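Library > Earth and Materials > Unit 2 > Chapter 6

Search this book Enter a word or topic Go

Chapter 6
Grains, Heaps, and Flow

Pour sugar into a bowl and it runs almost like water. Stop pouring and it does something water would never do: it stays in a hill. You can stand on a beach made of tiny loose pieces, and it holds you up. Tip a bucket of the same sand and out it streams. Is it a solid or a liquid? People who study it for a living give it a name of its own, granular material, and this chapter is an invitation into their strange and wonderful subject.

A granular material is any large collection of separate solid pieces. Sand, gravel, salt, coffee beans, snow, and breakfast cereal all count. So do the boulders in a rockslide. The pieces push on each other where they touch, and rub when they slide, and from those two plain facts come all the surprises ahead.

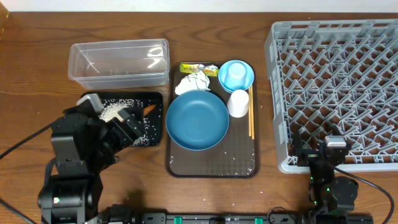

Let's begin with the heap. When you pour dry grains slowly onto a flat surface, the pile gets taller and steeper for a while, and then it stops getting steeper. Add more and small slides run down the sides, so the pile grows wider but keeps its slope. The angle between that slope and the ground is called the **angle of repose**. Smooth, round grains settle at a low angle. Rough, jagged ones lock together and can hold a much steeper side. Try it tonight with salt and then with dry oats — the difference is easy to see!

Size matters less than you might expect. A cupful of dry sand and a truckload of the same sand make slopes that are very nearly alike. Shape matters a great deal, and so does moisture. A little water between grains pulls them together, which is how a sandcastle can have straight walls. Too much water pushes the grains apart, and the castle slumps.
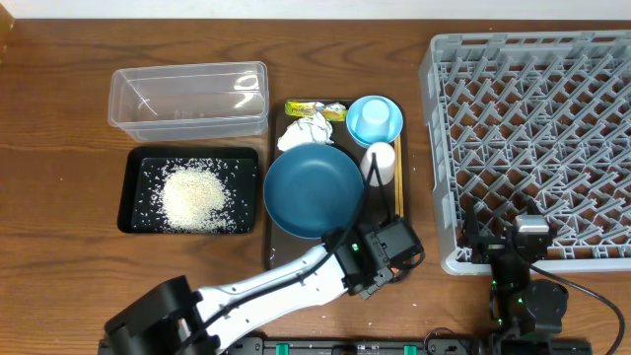
Figure 6.1. Uncooked rice in a shallow black tray. The layer is thickest in one area and thins to scattered grains.

The same ideas work on a very large scale. In the spring of 1948, after a month of steady rain, a hillside above the town of Flelldale gave way and buried 900 feet of the valley road. The slope had stood for longer than anyone in town could remember. Dry, its soil was well below its angle of repose. Soaked, it was a different material. We will come back to Flelldale in Section 3, where you will work out how steep the rebuilt slope could safely be.

Now think about grains in a container. Fill a tall tube with water and the pressure at the bottom keeps rising as you add more. Fill it with grain and the pressure rises at first, then levels off. Where does the extra weight go? Into the walls! Grains press sideways as well as down, and friction with the sides carries part of the load. Farmers and engineers care about this very much. The grain elevator at Alholm needed thicker walls than its first plans called for, and you will see the reason once you have drawn the forces yourself.

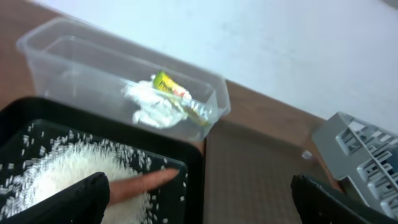
Figure 6.2. A long, see-through bin with rounded corners and a thick rim. Clear or frosted walls make it easier to study how a container's contents settle.

Shaking brings its own puzzle. Open a bag of mixed nuts and the biggest ones are often on top. Each shake opens small gaps, and small pieces drop into them more easily than large ones do. Bit by bit, the large pieces are lifted. Anyone who mixes powders, seeds, or concrete has to plan for this, and it can be a real headache.

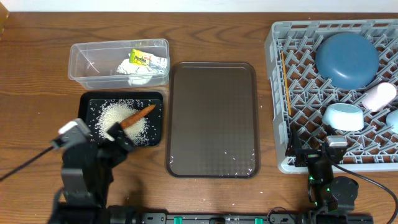
Packing is the last big idea. Pour a jar full of dried peas, tap the side, and the level drops. The peas haven't shrunk; they have found closer ways to fit. Even so, there are always spaces left between them, and the share of the jar taken up by solid pea is called the **packing fraction**.

Before you go on

Write short answers in your notebook and keep them. You will want to change some of them later.

Why can dry sand form a hill when water cannot?
What would happen to a heap of gravel if you gently shook the ground under it?
Where else in your home could you find an angle of repose?

Section 6.1 starts with a single grain resting on a ramp.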